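How Does a Robot Pick the Right Fingers?

Think about all the things your hands did this morning. They held a slippery bar of soap, a spoon, and maybe a wiggly little brother! You used the same ten fingers for all of it. Robots have a harder time, so the people who build them spend days and days trying out different kinds of fingers.

The part of a robot that grabs things is called a gripper. At the Terkard workshop, Bianca Radu and her team test grippers by having them pick up the same things over and over - hard things, squashy things, and things with funny shapes. One gripper might get 300 tries before they swap it for the next one.

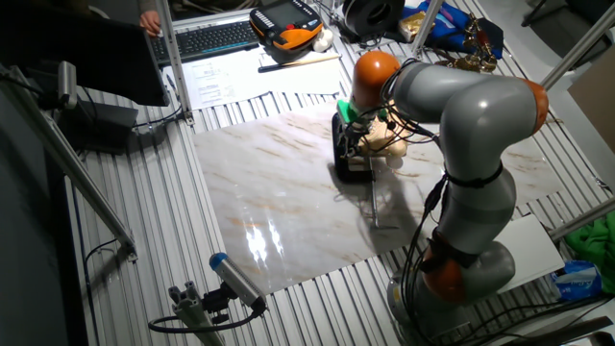
A robot arm with a beige, rounded object in its gripper. Can you find the bright green part?

Squashy things are some of the trickiest. Squeeze too gently and they slip away, but squeeze too hard and they get all bent out of shape (try it with a marshmallow and you'll see what I mean). Bianca's team writes down every drop. In July they compared two grippers, and the first one dropped a foam ball 49 times before they found a better squeeze for it!

Try it yourself: pick up a grape with kitchen tongs, and then with two spoons. Which one works better for you? Ask a friend to try too, and write down your drops, just like Bianca does.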